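Notebook, bench 2, sorting blocks
Friday, January
Entered by Chang-ho Um

Continuing the block sort from the previous page. Same rule as before: one color per compartment, no mixing, nothing stacked above the rim. Red goes left in the black tray, yellow-orange goes right in the black tray, blue goes in the yellow bin.

Started at 9:10 with the mixed Gil blocks from drawer 5. Dong-hyun Cho had washed them on the previous shift with the Mukance soap and left them on paper. Checked a handful with a dry tissue, no residue. One red block has a chipped corner. Kept it in, marked the chip in the drawer log.

Tray position: long wall parallel to the back of the enclosure, divider pointing at the operator. Yellow bin pushed up against the right side of the tray. I tried a gap between them earlier in the week and blocks ended up in it, so they now touch.

Color of the yellow-orange blocks is a nuisance on paper. The drawer label says yellow, the old sheet says orange. Writing "Y/O" from here on. Please do the same in the Ultum sheet or the totals do not line up. Dong-hyun, your Tuesday column needs correcting.

Blue in a yellow bin: yes, I know. The blue bin is cracked along the bottom seam and the replacement from Vurora has not arrived. Order number ends in 1132. Until then the bin color means nothing, go by the contents.

Compartment fill. The tray compartments are deep enough that blocks do not need to lie flat. Upright or tilted is accepted as long as the block is fully inside the walls. Do not straighten them by hand between rounds, it changes the next count. Same for the bin: blocks may lie any way they land.

Surface: wiped with water only. The cleaner we had last month left a film and small blocks slid on it when nudged. Pale top shows every mark, which helps.

Drawer inventory before start was 54 blocks, all colors together. Recount at close and enter it on the inside of the drawer front. If the number differs, look under the drawer liner first.

To do:
- glue or discard the cracked blue bin
- new label for drawer 5, "Y/O"
- ask Vurora for a delivery date
- second black tray, same divider, if there is one in the cabinet

Part-way through a round, tray and bin in their current positions:

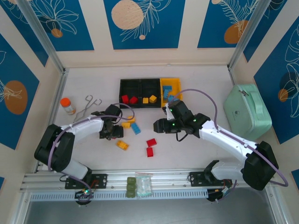

Photo: bench 2 fixed camera / C. Um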